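Wagering contribution on table games: what the percentage does to the maths

March 5, 2022

Most players read the multiplier in a bonus offer and stop there. The contribution table a few screens further down has more effect on what you will have to stake, and it is the part I get the most mail about. I went through the terms at Tamton again last night after a reader, Danuta Tokarz, sent me her balance history and asked why her progress bar had barely moved.

The basic sum is simple. A deposit bonus of £40 with wagering of x30 on the bonus alone means £1,200 in qualifying stakes. If the same multiplier applies to deposit plus bonus, and you deposited £40 to get it, the figure is £2,400. Those are the numbers people have in their heads when they claim the offer.

Both assume that every pound staked counts as a pound. On slots it usually does, apart from a list of excluded titles. On roulette at Tamton the contribution is 20%, and on blackjack it is 10%. Danuta had staked £676 in total. Of that, £482 went on blackjack and the remaining £194 on slots. Her qualifying total was therefore £48.20 plus £194, or £242.20. The progress bar said £242.20. The site had done what its terms said it would do.

The expected cost is where the method matters. Take a slot with a published return of 96%. Clearing £1,200 on it has an expected loss of £48, already more than the bonus is worth. Take blackjack at a house edge of 0.5%, played with a correct strategy chart. At 10% contribution you need to stake £12,000, and the expected loss is £60. The low edge looks attractive until you divide it by the contribution rate, which gives an effective 5%. The slot is at 4%. Roulette on a single-zero wheel has an edge of 2.7%, so at 20% contribution the effective figure is 13.5% and there is no case for it.

I keep this as one column in a spreadsheet: house edge divided by contribution, lowest at the top. Anything at or above the bonus divided by the qualifying total gets struck out. For the offer above that threshold is 40 / 1,200, or 3.33%, and none of the three games passes.

Expected loss is an average, of course. With a small balance and a long requirement you will often hit zero before the end, which caps the loss at what you put in. Lech Wysocka wrote to me in September to say that my figures overstate the cost for this reason, and he is right for high-variance slots. I have not found a tidy way to put that in a spreadsheet column. A simulation would do it, if the full pay table were available, and it seldom is.

Three other clauses to look for while you have the page open:

Maximum stake. Tamton sets £5 per spin or hand while a bonus is active. Doubling down on a £3 hand takes you to £6, and the terms do not say whether that is one stake or two. I asked support and got two different replies.

Maximum cashout. Graltberg limits winnings from its welcome bonus to £200. Any calculation that leaves this out will flatter the offer.

Order of funds. At Graltberg your own deposit is played first and the bonus after it. Whether stakes made from the deposit count towards the requirement is in a separate document, linked from the footer. 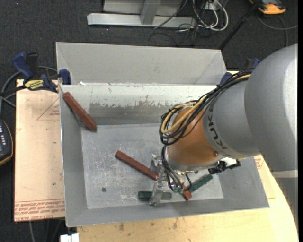 Smaranda Stanciu
Editor and site owner

Bemero changed its contribution table at the start of the year. Video poker went from 50% to 5% and baccarat was removed from the list altogether. The old page is gone, so if you claimed before the change, look for the version number in your confirmation email and ask support to apply that version. Renata Krawczyk did this and had her stakes recalculated within two days.

I have not looked at live dealer tables yet — they often have their own line in the terms, and at Bemero that line contradicts the general table. I will update the spreadsheet when support has answered me.

18+ only. If you are playing to win back what you have lost, stop and speak to a gambling support service.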